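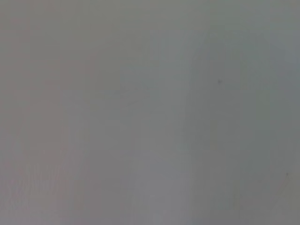
Handout 5: Gray, and Other Colors Customers Swear They Didn't Order

Interior Finishes, evening section. Revised 3 July 2021

We use cookies to remember your preferences. Accept / Manage settings

Last week you each went home and looked at a white wall. Most of you reported back that it was white. A few reported that it was yellow, green or "sort of sad," and those people are ahead of the reading.

Gray is harder. A true neutral gray has no lean toward any hue, and you will almost never meet one in a paint store. What you'll meet is a strip of chips with names like weather or soup, each one leaning somewhere. The lean is called the undertone. Your job is to find it before the customer does, because the customer will find it at nine at night with two coats up.

Finding the lean

Lay the chip on a sheet of plain printer paper. Then lay it next to two other grays of the same lightness. Alone, every gray looks innocent. Next to a greenish one, a violet one gives itself up in seconds. Don't stare. Glance, look away, glance again. Your eye adapts quickly, and after a minute of hard looking you could be talked into anything.

Undertones you will run into, in the order people complain about them:

Violet or mauve – goes pink near warm bulbs
Green – goes minty beside red brick or cherry floors
Blue – goes cold in north rooms, and the heating gets blamed
Brown – what the trade calls greige, and what the customer calls beige once they're angry

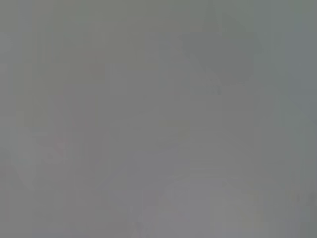
Fig. 1. Medium gray, faint green cast toward the top, faint mauve lower down.

Light does most of the damage

The same paint under two lamps is two paints. If two samples match under one light and part company under another, that is metamerism, and it will be on the test. The usual victim is a touch-up: the patch matches at noon and glows like a bandage after dinner.

Our worked case is the Rankin stairwell. The walls were done in Idari gray, the trim in a Florex off-white, and both were approved under the shop's ceiling tubes. On site there was one skylight and a row of warm bulbs. The top landing read green and the bottom step read plum. Both the painter and the supplier were right, and the bill was still in dispute in August.

What should have been done: brush out a board at least 11 by 11 inches, two coats, and carry it up and down the stairs morning and evening. Leave a white border so the old wall color can't vote. It costs one board and some dignity.

Sheen

Flat paint scatters light and hides a lot. Anything shinier picks up whatever is opposite, including the neighbor's red truck. Judge color on the sheen you plan to use. A flat chip tells you very little about a satin wall.

For next time

Read the Sundus booklet up to the section on primers. Skip the poem.

Bring three gray chips with the names taped over, and write your guess at each undertone on the back, in pencil. Then write 300 words on a gray surface in your own home, at two times of day. "It got darker" does not count as a finding.

Filed under: Course Notes, Color, Paint & Walls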